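Handout 2, 8/24/20. Grip faults, Hinora course

Please read this before the practical. It is about the slip fault at Lusdale, where a closed box fell from the grippers during the lift.

The task has two hand-held grippers, one at each short end of the box.
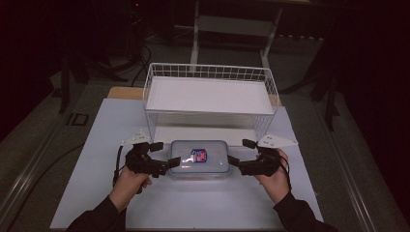
The log had 1,187 lifts. In 148 of them the box slipped, and at first the group blamed the software. Mỹ Tôn compared the closing force and it was the same in good and bad lifts. So she looked at the finger pads.

A pad which is worn or frayed does not touch the plastic evenly. When layers begin to separate, the pad can also move a little under load, and the sensor does not notice it.

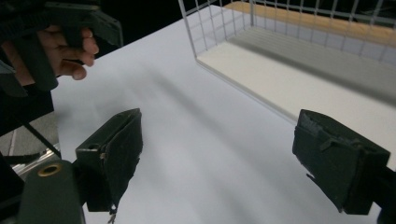 The rule from now on: inspect both pads every 300 lifts. If you find a gap or hanging threads, stop and change the pair, never only one side. Keep your fingers away from the joints while you do it.

Questions about the log go to Bảo Tô. For next time, read the Vurnus fault sheet, pages 1 and 2.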